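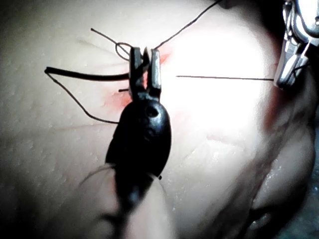 Figure 2. Robotic grasper with metal jaws slightly apart against a tissue pad, with black suture thread around them.

3.2 Reading the death notices

The notices used in this section come from the weekly newspaper of Calik, a river town whose main employer for much of the last century was the Sundqvist mill. The paper printed a notice of death for almost any resident whose family asked for one, and until the mill closed it did so without charge. After that it charged by the line. We treat the change in price as a dividing point and compare notices from before and after it.

Our sample is limited to notices of men and women who had served in the armed forces, whether in wartime or not. A notice was included if it named a branch, a unit, a ship or a rank, or if it said only that the person had been "in the service." Notices that mentioned a military funeral but gave no service of any kind were set aside and are discussed in Section 5. Where the same person had a short notice in one issue and a longer one in the next, the longer text was used.

Each notice was read by two coders, who marked the order in which subjects came up: birth, parents, schooling, service, marriage, work, church, clubs, illness, survivors and burial. They also marked the number of lines given to each. Disagreements were mostly over work and clubs. Membership in the mill band, for instance, could reasonably be placed under either, and we placed it under clubs throughout. Veterans' halls were also counted as clubs, even when the notice mentioned them in the same sentence as a ship or a unit.

The place of service within the notice changes very little over time. It nearly always follows schooling and comes before marriage, even for persons who married first and enlisted later. In 32 notices the dates printed in the text show that the marriage came earlier, yet only two of these put the events in their true order. We take this as a sign that families and funeral homes worked from a shared pattern. The Ullell funeral home, which handled most burials on the east bank, gave families a printed form on which the lines for service stood directly above the line for the name of the spouse. A copy of the form survives with the paper's own files.

The length of the service passage does change. Before the paper began to charge, a typical passage named the branch and the years and went no further. Afterward, although families were paying for each line, the passages grew longer and more exact. Ships are named, as are training camps and ports of call. The lines cut to make room seem to have come from church and clubs, both of which shrink over the same years. Parents' names were kept in nearly every case.

Two explanations should be considered. The first is age. The later notices are largely for persons who served as very young adults and lived long afterward, and whose children may have known the service years only as stories told at home. The second is the source of the facts. By the later period many families had copies of discharge papers, often requested for burial benefits, and the wording of some notices follows those papers closely, down to the abbreviations. The records do not allow us to separate the two.

A smaller group of 25 notices was compared with the cemetery register at Wivus, where many Calik families own plots. The register and the notice agreed on branch in every case. They differed on rank in 10, and in all of these the notice gave the higher one. Families may have remembered a rank held for a short time, or the stonecutter may have worked from an earlier document. We made no correction in either direction, and the tables in Section 4 report rank as the newspaper printed it.

The transcribed notices were last checked against the bound volumes on 1/31/19. Issues for one May were missing from the volumes and have been left out of all counts.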